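Ededach Music Room Kits – Progress Report to the Nava Fund
Thu 17 February
Prepared by Sandamali Patwary

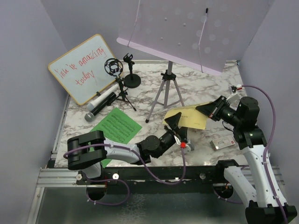 Figure 1. Kit items on the marble-patterned worktop: microphone, green music sheet, yellow folded card, small white box, framed whiteboard.

1. Status
Kit contents were fixed in December. Of the 12 schools enrolled, eight have received their kits. The remaining four, all in the Jesstead district, are scheduled for the next delivery run.

2. Contents
Music sheets are now printed on colored paper, one color per grade level. Green was assigned to the beginner set. The handheld microphone is unchanged from the pilot. The whiteboard stays at the small size – teachers at Fultton asked for one that can be leaned against a wall and moved between rooms.

3. Spending
Printing and paper came to $471. Total spending to date is $3236, within the approved budget. No transfer between budget lines is requested.

4. Open items
Farzana Jayasinghe is revising the wording of the folded card after comments from two schools. Tharindu Wickramasinghe will confirm the reprint price for the intermediate sheets. Storage space at Fultton is tight, and part of the paper stock may have to move to Jesstead before the next run.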